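Two fingers and a kitchen table: the Istura hand tool
Workshop notes, January 11, 2020

The Istura is a gripper with no arm. You hold it, you work the fingers yourself, and a camera on the tool records what the fingers do. Its builder put it together at home between October and the new year, using parts cut and drilled at the Salley shared workshop. We spoke over one long afternoon, mostly about pads.

"The fingers were the easy bit," the builder says. "Two levers on two pivots, black, nothing clever. The first pair flexed under load, so I made the second pair thicker and curved them inward. I've not changed the shape again."

The pads took longer. A bare finger has a hard face and touches a flat wall along a single line, so anything it holds can swing about that line. Rubber spreads the contact. The builder tried a soft foam, which tore, and then a stiff sheet, which let smooth plastic slide out. The present rubber is blue and sits between the two for hardness.

"Boxy things show up a bad pad very fast. A chopstick holder is good for this. It's light, it has straight sides, and the chopsticks in it lean over and move the balance point away from where you expect it."

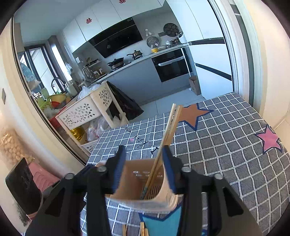 "If you close on it too high, the bottom wants to swing. Too low and the top goes over. So I practise the height more than the force. Force is easy to feel through the hand. Height you have to look at, and you're looking past your own tool."

The recording side runs on a small board called Erraji, which stores the camera feed and the finger opening together. The log stands at 2617 grasps. The target is 3000, at which point the builder intends to strip the pivots and measure the wear.

"I had play in the left pivot early on. The screw was backing out by a fraction each session. Thread lock cured it. I'd sooner have used a locking nut, but there isn't room behind the finger for one."

Failed grasps stay in the log. In the last batch 37 were marked as failures, most of them slips at the moment of lifting. The builder sorts them by hand, using a viewer called Ikia, also home-written, and described as "slow, but it opens the files".

Why work in the house, when Salley has a clear bench and better light? "The bench is plain grey. A patterned cloth gives the camera plenty of corners to track, and tracking is how I work out where the tool was. On a plain surface the position drifts. Here it holds."

The kitchen beyond the table helps for the same reason. Cupboard edges and door frames stay put, so the software can use them as fixed points at a longer range. Window light is the weak spot. The exposure shifts when the tool turns towards it, and the builder now locks the setting before each run.
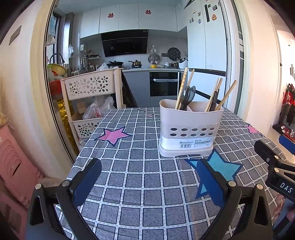
What changes next

The pads will be made replaceable. At present they are glued, and swapping one means scraping the finger clean and waiting overnight. A shallow slot and one small screw should do the job in minutes.

The second change is weight. "It's heavy at the front. After an hour my wrist tips down and every approach starts to look the same, which is bad data. I'll move the battery back behind the grip and see."

Drawings for the fingers will go up on the Salley page once the slot has been tested. The Erraji code is staying private until the file format settles.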